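Consumer Response to Limited-Edition Biscuit Flavours: A Campus Tasting Study
Final report, Food Marketing module

1. Background

Limited-edition flavours are now a regular part of the confectionery and biscuit trade. A producer releases a small number of variants for a short period, watches sales and comments, and then decides whether any of them should join the permanent range. The project group wished to examine how far a flavour's name influences the score it receives, independently of the recipe.

The work was carried out with Fillo, a small bakery supplying the two college cafés. Fillo agreed to bake three trial flavours of its plain shortbread round: orange and cardamom, salted rye, and sour cherry. The cherries came from Kovačević, the bakery's usual supplier of dried fruit. The bakery had no part in the scoring and did not see the results before this report was submitted.

2. Method

Tastings were held in the foyer of the main building during March, between 11 a.m. and 2 p.m. A total of 603 score cards were returned. Of these, 34 were incomplete and were left out of the analysis, leaving 569 usable cards.

Each participant tasted all three flavours with water between samples. Half the sessions used plain names, as given above. The other half used invented trade names: Trunamik for the orange and cardamom, Hoso for the salted rye, and Morello Night for the sour cherry. The recipes were the same in both cases. Participants marked each biscuit out of ten for taste and stated whether they would buy it at the café's normal price.

Allergen information was displayed at every session under the ingredients' ordinary names, whichever flavour names were in use.

3. Results

Sour cherry received the highest average mark under both sets of names. Salted rye came last when described plainly but moved to second place when presented as Hoso. Written comments suggest that the word "rye" led some participants to expect bread, and several remarked that the biscuit was "not sweet enough for a biscuit". Comments of this kind were rare in the Hoso sessions.

Orange and cardamom showed the opposite pattern. The name Trunamik gave no hint of the flavour, and 21 participants wrote that they did not know what they were eating. Willingness to buy was lower as a result, although the marks for taste hardly changed.

4. Limitations

The sample was drawn almost wholly from students and staff, and the sessions were not balanced by time of day. Those held close to lunch produced more generous marks – a difference the group had not planned for and could not correct afterwards. Samples were also cut by hand and varied in size.

5. Recommendations

The group recommends that Fillo proceed with sour cherry under its plain name and repeat the trial of salted rye with at least 50 participants from outside the college. Orange and cardamom should be tested again under a name that mentions the orange.

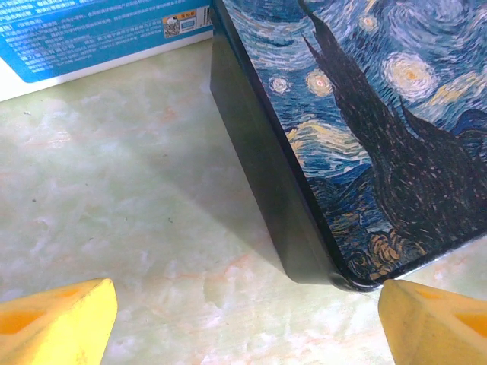
Packaging was outside the scope of the tasting, but it should form part of any further study. Limited editions are often bought as gifts, and a buyer may judge the container well before the contents. A tin with Van Gogh's "The Starry Night" on the lid and plain dark sides, for instance, says nothing about flavour through its painting, and could be used to test whether decoration raises willingness to buy in the way that a trade name did for the salted rye. The same biscuit should be offered in a paper bag for comparison, with the price held constant.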